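Can a machine do my laundry yet? Your questions answered

Last updated Wed 1 July

We get a great many letters and emails on this subject, and they come in waves, usually after a clever video has done the rounds. Lilian Khaemba has gone through the recent ones and answered those that come up most often. She has tried to be fair to the machines and to the people doing the washing in the meantime!

Is there a robot I can buy today that will fold clothes?

Not one that we would tell you to spend your savings on, I'm afraid. There are folding machines in commercial laundries that do sheets and towels very nicely, but they want everything fed in flat and square, and somebody still has to stand there feeding them. A robot that takes a warm heap out of the drum and hands you back a tidy pile is still something you see in workshops and at trade fairs – very enjoyable to watch, if you have the afternoon free.

Why are clothes so much harder than, say, boxes?

A box is the same shape when you pick it up as it was when you put it down. A jumper isn't. Take hold of it by the cuff and it hangs one way, take hold of it by the hem and it hangs another, and half of it is always hidden underneath the other half. You and I sort this out with our fingertips while thinking about supper. A machine has to work out where the neck has gone, and then do it all over again for the next thing in the basket, which may well be inside out.

I read that one firm's robot folded 100 T-shirts without a mistake. Is that true?

You probably mean the Plituvik demonstration in January, and yes, I was there and it did. They were all the same shirt, mind you, in the same size, and each one started out laid flat. I don't say that to be mean about it, as it was a good piece of work and the engineers were very open with us. But my own basket has never looked like that, and I don't suppose yours has either.

How fast are they?

It varies a lot. The Bristness arm, which I timed myself, took 90 seconds over a hand towel. You can do one in the time it takes to say so. Whether that matters depends on where you are standing, of course. If the thing works through the night while you're asleep, slow may suit you perfectly well, provided it isn't noisy.

What about the rest of the house?

Floors are the happy story. Robot vacuums have been good enough for years now, so long as you pick up the socks first. Loading a dishwasher is coming along. Making a bed, wiping a sticky table and cleaning a bath are all further off than laundry, in my view, and Yin, who looks after our reader letters, would like me to add ironing to that list.

What does folding practice look like, then?

Mostly ordinary clothes on a covered table, and a gripper that somebody holds in the hand.
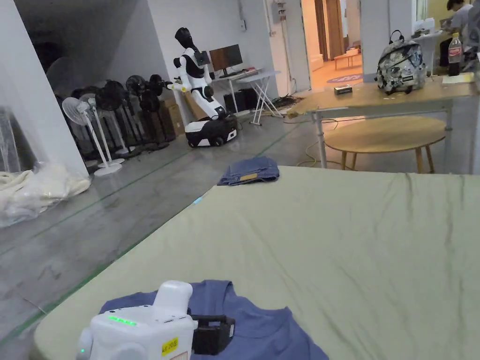
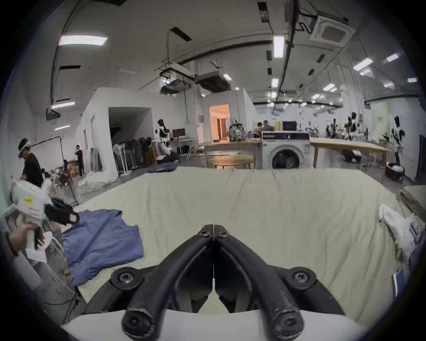

Will small laundries and shops get these before the rest of us?

I think so. A shop with the same aprons coming through every week has a far easier job to hand over than a family of five does. Meninetti, who wash for restaurants, have had 2 machines on trial and tell me they're pleased with the napkins and rather less pleased with the chefs' jackets – all those buttons. The staff now do the jackets by hand and leave the napkins to the machine.

Should I wait before buying a new washing machine?

No, please don't. Whatever arrives will have to cope with the washing machines people already own, so buy the one you need and enjoy it.

Can I send in a question of my own?

Please do. Write to Lilian at the usual address, and tell us which chore you'd hand over first.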